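Birkerow lists
Home Archive Threads Subscribe Help
Search this list Go

Re: [trendton-data] key episodes, wrist view, what to keep

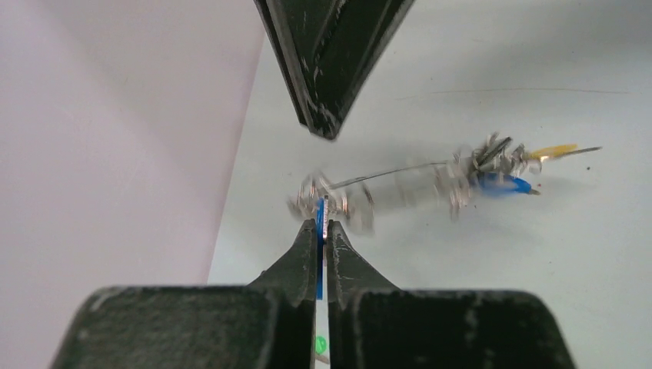
Wrist view, keys task: thin blue piece held at the fingertips, bundle blurred behind it.

21 January 2026, posted by the Losero bench

> We have 1,695 key episodes from Losero so far. The filter
> marks 267 of them as blurred and drops them before training.
> Do you want that threshold left alone, or should we raise it?
> Also, is the second wrist view needed for this task?

Raise it, please. The filter scores the whole picture, and on this task that is the wrong region. In the still attached here the rings and the yellow and blue key heads are smeared, but the fingertips and what they hold can be read well enough to label. Losing every episode like it would leave the set with mostly slow motion, and the August policy already stalled whenever the bundle swung.

Proposal: score a crop at the fingertips only, and reject an episode if the crop fails during the grasp phase. Blur during transfer gets a flag in the metadata and stays in.

On the second view: keep recording it. Hakim reads both streams by default and pads with zeros if one is missing, so a mixed set will train without an error and give bad numbers. Of the first batch, 1,311 episodes have 2 streams. The rest should go in a separate split until someone checks the loader.

Please don't re-encode anything before the rescore. The old scores were computed on the raw files.

Previous in thread Next in thread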